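Home Issues Articles Authors Search

Reading time: 6 minutes

4. The table by the glass: boxes, lids and borrowed surfaces

We came to this part of the study expecting to write about desks. Desks are what most work on office tidying is about, and there is plenty to say about them, but what caught our interest at Prummont was a different kind of surface altogether: the plain side table that belongs to no one in particular and that everyone puts things on. There are few of them, they are rarely assigned, and they fill up in ways that we found completely absorbing once we started to look.

The Prummont office has 66 staff on one floor, divided by glass partitions into rooms and an open area. People there talk about "parking" a thing. A parked thing is neither stored nor in use. It might be a box that has come in and been opened, a coat, a stack of paper for the printer, or a cake tin on its way home. We kept the word for our own notes and use it throughout this section. Parking is usually meant to be short (an hour, an afternoon) and in practice it can be very much longer. One interviewee told us with real cheer that she had parked a lamp in August and was still fond of it where it was.

Boxes made up the largest group of parked things, and boxes with attached lids turned out to be a delight to study. A box with a loose lid can be closed down to its own footprint, or the lid can go underneath. A box whose lid is hinged along one side has to put that lid somewhere when it is open, and it needs nearly twice the room. Figure 7 gives a good case of this: the lid of the white box is folded out to the left and reaches close to the front of the table, while the tray, with a flat insert in its recess, sits to the right. The dark green box behind takes up far less of the top because it has been stood upright. 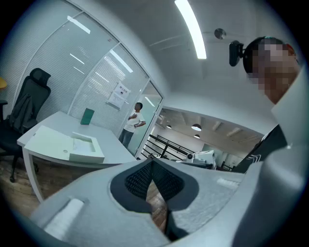 Figure 7. Open white box and upright dark green box on a side table by the glass partition, with an office chair alongside.

Does an open box get tidied away sooner than a closed one? In our notes the open ones went first, usually by the end of the same afternoon, and the closed ones were often still there the following week.

We were surprised by that answer and spent a good deal of time on it. Our first thought had been that a closed box looks finished and would therefore be the one to go to the cupboard. The interviews pulled us the other way. People said that an open box nagged at them. It looked like somebody's job half done, and they either finished the job or asked around until they found whose it was. A closed box raised no such question. It could be anything, it might be important, and so it was left alone with a kind of politeness. Kamrul Talukder, who did most of the interviewing, began to call this "the courtesy of the lid", and the phrase has stuck with us ever since, even though it first appeared as a scribble in a margin.

Upright boxes deserve a paragraph of their own. Standing a box on its narrow side saves table, and nearly everyone we spoke to described doing it without thinking. They also described leaning it on something, or pushing it towards the back, where it would be out of the way of elbows. The trouble is that the back of a table is also where things are forgotten. In the Mamham office, which we visited second, the back row on one side table had become a small library of upright boxes, and people could tell us what was in the front ones and hardly anything about the others. We asked if they would like the row cleared. They said no, quite firmly, and one of them straightened it while we were talking!

Chairs are the natural companions of side tables, and we should have planned for them from the start. An office chair pulled close to a table adds a second surface (the seat) and a rail (the backrest). In Figure 7 there is dark grey cloth or a jacket over one side of the mesh backrest. Cloth of any sort on a backrest was one of the commonest things in our notes from both offices, and we came to read it as a very mild claim. It does not say "this table is mine", but colleagues told us they would think twice before moving what lay beside it. Where a chair stood bare, they felt free to push a box along to make space for a mug.

Glass partitions matter here too, perhaps more than we have room to show. A table against a solid wall is seen only by the people in the room. A table against glass can be seen from the open area beyond, and several people said this made them tidier on one side than on the other. Butkienė's earlier account of shared kitchens makes a similar point about open shelves, and we think the comparison is a happy one. The side facing the passer-by is kept up, and the other side carries the load. At Zelta, our third and smallest site, there was no glass at all, and the staff used their tables with a freedom that was a joy to watch.

We ran one small trial. For 30 working days, four side tables at Prummont were given a paper slip on which anyone could write what they were parking and when they hoped to collect it. We expected grumbling. What we got was eight different styles of handwriting on the first slip before lunch, some drawings, and one long exchange about a missing stapler. The slips did not shorten the time that things stayed, as far as we could judge, but people said that they liked knowing what was in the closed boxes, and they stopped apologising for the mess when we came in. Two of the slips were later moved to the kitchen, where they were used for milk.

Some limits should be stated. We saw each table at intervals, mostly between ten in the morning and four in the afternoon, and anything put down in the evening and taken up before breakfast escaped us. We also depended on what people remembered of their own habits, and memory is generous to the tidy. The three sites are all offices with moveable furniture. Side tables that are fixed to the wall probably behave differently, and we would love to see someone take that up.

Section 5 turns to the cupboards, and to what happens to a parked box once it has been put inside one.

Contact the editors | Copyright the authors | Back to top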